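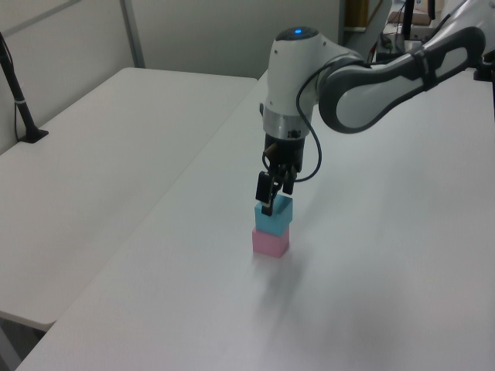
Block Stacking, Part 2: Placing the Second Cube

Posted by Jhosep Henao, Makokha Robotics Club, 12/7/18

Part 1 covered picking up one cube and putting it back where it came from. This part adds a second cube. The goal is a stack of two, pink on the bottom and cyan on top, that stays up after the gripper lets go and the arm moves away.

You will need your saved positions from Part 1. If you missed that session, ask Sheyla Tamayo for the club copy and load it before you start.

Before you power up

Check that the table is clear on all sides of the work area. Laptops, bottles and notebooks go somewhere else. One person holds the stop button the whole time the arm is powered, and that person does not type.

Set the speed limit to 30 percent. Leave it there until you have a full run with no corrections.

Step 1. Set the bottom cube

Put the pink cube on the table at your place position. Square it to the table edge by hand, then mark two of its sides with short pieces of masking tape. You will knock this cube over at some point and the tape gets you back to the same spot.

Don't put the cube right at the limit of the arm's reach. The wrist has trouble staying vertical out there and the fingers come down at a slant.

Step 2. Find the height

In Part 1 the place height was the height of the table. Now it is the table plus one cube. Measure your own cube with the calipers and use that number. The cubes were cut in two batches and they don't all match.

Open your saved place position, add the cube height to Z, and save it under a new name. We use PLACE_2. Don't overwrite the old one, you still need it for the bottom cube.

Step 3. Add an approach point

Copy PLACE_2, raise it by 30 mm, and save that as ABOVE_2. The arm should always go to ABOVE_2 first and then come straight down. If you send it directly from the pick position to PLACE_2, it takes a diagonal path and the cube in the gripper hits the side of the cube on the table.

The same goes for leaving. After the gripper opens, go straight back up to ABOVE_2 before moving anywhere else.

Step 4. Pick the cyan cube

Run your pick routine from Part 1 with the cyan cube. Grip it as near the middle as you can, but watch how far the fingertips reach down the sides. If they stick out below the bottom face they will touch the pink cube before the cyan one does. Raise the pick height a little if that happens – a couple of millimeters is usually enough.

Step 5. Do a dry run in single-step mode

Run the program one line at a time and stop at PLACE_2 with the gripper still closed. Get down to table level and look at the two cubes from the front, then from the side. A small offset is fine at this stage. What you want to know is which direction it goes in.

Correct X first, save, and run it again. Then correct Y. Changing both together makes it hard to tell which one helped. Also look for a gap between the cubes. A thin line of light is acceptable. If the bottom cube shifts as the top one arrives, Z is too low.

Step 6. Release

Add a pause of half a second before the gripper opens, and another one after. Open only as wide as you need to clear the cube. A wide, fast opening tends to drag the top cube along with whichever finger lets go last.

Your sequence should now look like this:

Move to ABOVE_2
Move to PLACE_2, slow
Wait 0.5
Open gripper
Wait 0.5
Move to ABOVE_2, slow
Move to HOME

Step 7. Run it six times

Reset both cubes by hand between runs, using the tape marks. Write down the result of each run in the log sheet, including the bad ones. Six good stacks in a row counts as finished for this part.

Common problems

The cyan cube always lands off to the same side. This is a saved position error. Go back to Step 5.

It lands in a different place each time. Look at the pick. The cube is probably not starting from the same spot, so put tape down there too.

The cube twists in the gripper on the way over. Check that the fingers close on flat faces and that the cube isn't turned slightly when you pick it up.

The wrist cable pulls tight. Stop the arm. Bring the wrist back around the other way and save the position again with some slack in the cable.

For next time

Part 3 swaps the fixed pick position for one the program has to look up from a list. Bring your log sheet and your saved PLACE_2 and ABOVE_2. Teams that finish early can try a third cube, with the height worked out in the program and not typed in by hand.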